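Flendico thread, because three people asked me at lunch how the robot thing is going and I gave three different answers.

For anyone new here, I do returns at a tool rental depot. You borrow a hammer or a tile cutter or whatever, you bring it back filthy, I check it over and it goes back on the shelf. I've been on the returns bench for 4 years and I like it, mostly.

In February management told us a robot was coming to the small hand tools bench. Arms, hands, fingers, the whole deal. Everybody went very quiet and then Brunello asked if it would be paying into the coffee fund.

Nobody lost their job over it, I'll say that first. Corrado moved to the front counter and he did not want to move to the front counter. He's a bench guy. He went from talking to chisels to talking to people who swear the chisel was like that when they got it.

What the robot is supposed to do is pick up the tool, turn it over, put it in a basket. Pass or fail. A person still decides on anything weird, and wow, do we get weird. You would not believe what people do to a rental and then bring back with a straight face.

Handles are the big one! People wrap them, tape them, pad them, paint them. I get it, I've got bad wrists, I'd pad mine too. But a handle that's been dressed up for winter is a totally different shape from the one in the catalog, so now we have a whole practice table for awkward grips. 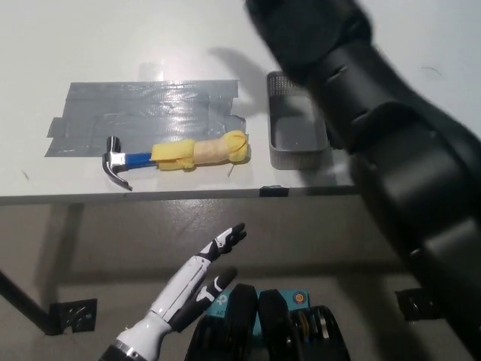
So a lot of my day now is laying stuff out, stepping back, and writing down what happened. I have a clipboard. I had never had a clipboard in my life. Fiorella (shift lead, saint) says I hold it like a pizza box.

Things I didn't expect, part one: my back feels better. I used to lean over that bench all shift long and I'd go home walking like a question mark. Now I'm up and down and moving. Big plus, no complaints.

Part two: my hands are bored. I used to know a loose hammer head before I even looked at it, just from the weight of it swinging. I noticed last week I was slower to catch one. Didn't love that. I've asked Fiorella if I can keep one old-school bench shift so I don't lose it, and she's thinking about it.

Part three is the noise. It isn't loud, it's just different. We used to have the radio on and now we keep it low so we can hear if something sounds off with the arms. Ermanno hums instead. Ermanno knows 2 songs.

Somebody replied to ask about quotas. Ok so, old target on my bench was 129 tools a shift. They want 200 once the new setup is running properly. That's the part I'm nervous about, because every odd one still lands on a person, and if more tools come through then more odd ones come through too. Same number of us. You do the math, I already did it on the clipboard.

I did say this out loud in the meeting, by the way. Despina from the Prallevcombe depot was there and she backed me up. Her crew got theirs before we did and she said the target got set before anybody knew how many tools would need a second look. They went back and changed it. It took a lot of asking.

Asked if we're getting training pay for the clipboard stuff. Was told it's "being looked at." Will report back when it has finished being looked at.

To the person asking if I'm scared of it: no. The first week I said excuse me to it when I walked past. I still do sometimes. Corrado saw me from the counter and has brought it up every single day.

Would I go back to how it was? Ask me after a good shift and I'd say no, my back votes no. Ask me at the end of a long one when I've got a pile of maybes waiting for me and I'd give you another answer.

Anyway break's over, I've got a crate of putty knives to sort and Brunello has hidden my pen again. If you work somewhere that's already been through this, tell me how you handled the targets, I'm reading all the replies tonight.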